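Section 5: Setting the Water Hardness and Descaling

The Flovari under-sink softener leaves the factory set for medium hard water. Set it to match your own supply before you use it for the first time, and check the setting again if you move house or your water company changes its source.

What you need

The test strip from the accessory bag
A clean glass
A bucket that holds at least 5 liters
One sachet of Dremow descaler (for descaling only)

5.1 Testing the water

1. Run the cold tap for 20 seconds.
2. Fill the glass. Do not use water that has already passed through the softener.
3. Dip the strip for one second and shake off the drops.
4. Wait one minute, then compare the strip with the chart inside the front cover.
5. Write the result on the label inside the cabinet door.

Note: Strips that have been left out of the foil pouch give low readings. Replacement strips are sold under part number 822.

5.2 Entering the setting

1. Plug in the control unit. The display shows two dashes.
2. Hold down SET until the dashes flash.
3. Press the up or down key until the display matches the number from the chart.
4. Press SET once. The unit beeps and the number stays lit.
5. If the number goes out, the setting was not saved. Start again from step 2.

The unit keeps its setting during a power cut. It does not keep the time of day, so the overnight rinse may start at the wrong hour until the clock is set again (see Section 4).

If you have a Wukaveo dishwasher or another appliance with its own built-in softener, set that appliance to its lowest hardness level. Leaving both set high wastes salt and can leave a film on glasses.

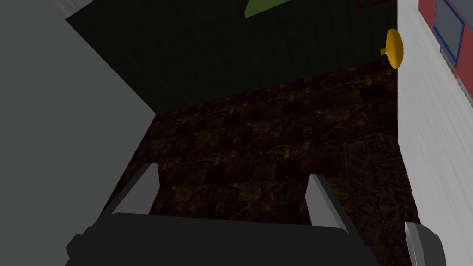

Cirillo
Technical writer, Flovari product manuals
March 2021

5.3 Descaling the valve

Descale the valve twice a year, or when the display shows "dS". In very hard water areas the message may come up more often.

CAUTION: Descaler irritates the eyes and skin. Wear gloves. Do not mix it with bleach or any other cleaner.

CAUTION: Descaler will mark marble, limestone and other natural stone. Cover stone floors and worktops before you open the sachet, and wipe up spills at once with plenty of water.

1. Turn the bypass lever to OFF. Water to the kitchen tap now goes around the softener.
2. Unplug the control unit.
3. Place the bucket under the drain hose and open the drain screw a half turn. Let the water run out.
4. Close the drain screw by hand. Do not use a wrench.
5. Empty the sachet into one liter of lukewarm water and stir until it is clear.
6. Unscrew the gray filler cap and pour the solution in slowly.
7. Refit the cap and leave the unit for 40 minutes.
8. Drain the solution into the bucket as in step 3, then close the drain screw.
9. Plug in the control unit and turn the bypass lever to ON.
10. Press and hold RINSE. The rinse takes some 20 minutes and stops by itself.

Do not drink from the tap while the rinse is running. When it has finished, run the cold tap until the water is clear and has no smell.

Note: A small amount of white grit in the bucket is normal. If you see brown beads, stop and call the service line. The resin basket may be cracked.

5.4 If the message does not clear

"dS" stays on after the rinse: hold SET and RINSE together until you hear two beeps.
"dS" comes back within a week: test the water again and check the number entered in 5.2.
Drip from the filler cap: take off the cap, wipe the seal and refit it. Replace the seal if it is split.
No water at the tap: check that the bypass lever is fully at ON or fully at OFF. It does not work in between.

For salt refills, go to Section 6.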